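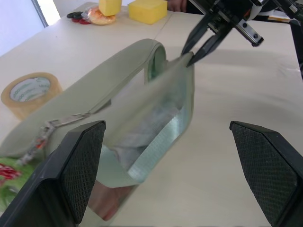

Birkett Outdoor Support
Home > Tickets > Stoves and heating

Ticket 3010
Product: Maretti gas stove, screw-on type
Status: Closed
Opened: 2023-01-04

Customer wrote:
Stove lights at home but dies after a few minutes when camping. Bought in May, used on 7 trips. The last one was at Imovcombe, two nights, frost both mornings. Flame starts blue, drops to a small yellow flicker and goes out. Cartridge still sloshes when shaken. I have tried two cartridges, both the same make. Is it the stove or the gas?

Support reply 1:
Thanks for the details. Please let us know:
Which gas is printed on the cartridge (butane, or a butane and propane mix)
Where the cartridge was standing when you cooked
Whether you were using a windshield

Please don't take the valve apart.

Customer wrote:
Plain butane. It was standing straight on the grass. I had the folding windshield round three sides, open towards me. Altitude roughly 400 metres.

Support reply 2:
Butane stops turning to gas at about freezing point, so the pressure falls away while there is still liquid in the cartridge. Cooking makes the cartridge colder still. Please try the following, outdoors, in this order.

1. Change to a winter mix with propane in it. The Jaltetti 658 cartridge has the right thread.
2. Stand the cartridge on a piece of foam mat or a flat bit of wood.
3. Keep the cartridge inside your jacket for a while before cooking. Never warm it over a flame or in hot water on a lit stove.
4. If the flame is still weak, let the stove cool, unscrew it and look at the rubber seal. Tell us if it is cracked or flattened.

Leave the windshield open on one side as you have been doing. Closing it all the way round can overheat the cartridge.

Customer wrote:
Did steps 1 and 2 in the garden at minus two. Boiled a full pan, then a second one, blue flame all the way through. Seal looks fine, a bit of grit on it which I wiped off. Can I still use up the butane?

Support reply 3:
Yes, in mild weather. Check the thread for grit as well before you fit it.

Cause: wrong gas for the temperature. No fault found with stove.
No parts sent.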